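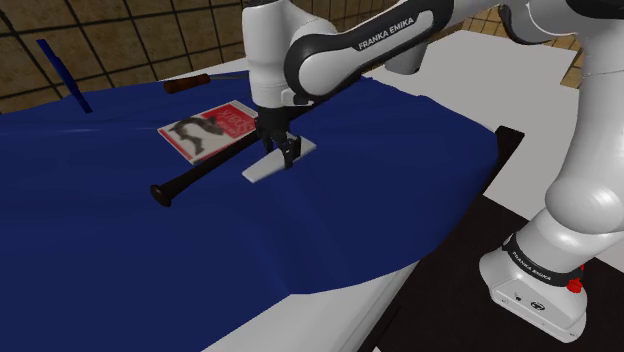 The reading circles are growing faster than we planned! We lent 2,813 books this term, and 522 children now hold a library card. Sumaiya Chowdhury added a Friday group for parents, and it filled up at once.
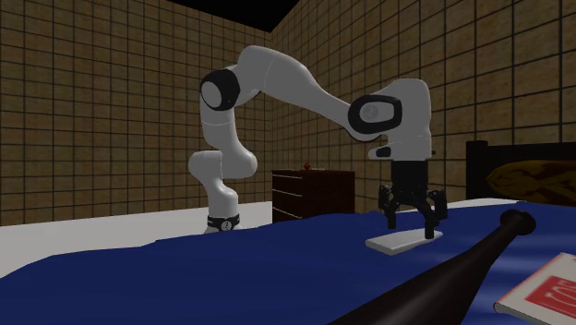
Femham, December

Your grant also paid for 16 new bilingual titles (the folk tales go out first, every time). We have $800 left and would like to spend it on large-print books. Antigoni Nikolaidis is drawing up the list now.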